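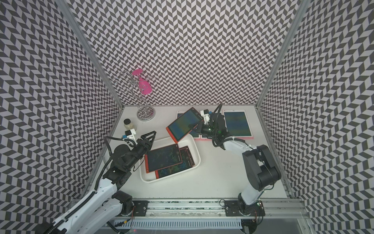

Red-framed tablets at the white tray, with the pink-and-white pads behind.

Storing drawing tablets in a shallow tray: stack, overlap or stand upright?

Posted by Dagný Þórarinsdóttir, 2018-02-04

I look after the drawing tablets for an after-school art room in Jenosdale. They are the cheap kind with a coloured plastic frame and a screen that shows green and blue lines when you press on it. At the end of a session they go into a white rectangular tray, one partly on top of another, and the tray goes on a shelf.

Since December several have picked up fine scratches on the screen. They still work, but the scratches catch the light and the children complain. I want to know:

Whether overlapping them in the tray is likely to be the cause.
Whether a soft pad between them would help. We have a couple of pink-and-white pads that mostly lie along the back of the table doing nothing.
Whether it matters if the screens are left with drawings on them when they are put away.

I would prefer to keep the tray, as it fits the shelf. Replacing the lot is not possible this year.

Sólveig Damgaard

Overlapping is the probable cause. When one tablet lies half across another, the edge of the upper frame rests on the lower screen along a line. All the weight is on that line, and any grit trapped under it is dragged across the film each time the tray is moved. Full stacking, frame on frame, is better if the frames stand proud of the screens. Check this with a steel rule laid across the frame. If you can see light under the rule, they can be stacked squarely. If you cannot, put a sheet of something soft between each pair.

Regarding the pads: use them, but check the surface first. Foam is suitable. Anything with a printed or tacky coating can leave marks on plastic film over a few months. Cut a piece to the size of the screen and leave it under one tablet for a week before committing.

Regarding the drawings: on the common pressure-sensitive type, the image stays until it is cleared and needs no power to do so. Leaving it there does no harm. However, a tablet with lines on it will show you where pressure has been applied in storage. Clear one, put it in the tray as usual, and look at it the next morning. A new straight line across the screen is the edge of its neighbour.

For cleaning, use a barely damp microfibre cloth. No alcohol, no kitchen spray.

Alby Tamihana

Just stand them up. I used a Binderon file rack, the 300 mm one, five slots, one tablet per slot. No scratches so far. Takes up more height than a tray, so measure the shelf.

Snædís Bjarnason

I agree with Sólveig on the cause but would add two points.

Styluses. If these go in the same tray they will do more damage than the frames. Keep them in a separate pot.

Grit. Trays collect pencil dust and sand from shoes and bags. Tip the tray out and wipe it before the tablets go in. Ours is lined with Kirnley shelf liner cut to fit, which stops them sliding when the tray is lifted. It needs replacing when it goes shiny.

I would not use Alby's rack with tablets in different frame sizes, as the smaller ones lean over and end up resting on a corner.

Dagný Þórarinsdóttir

Thank you. The rule test shows light under it on the red frames but none on the white ones. I will stack the red ones squarely and keep the white ones on the pads. The styluses were in the tray and have been moved.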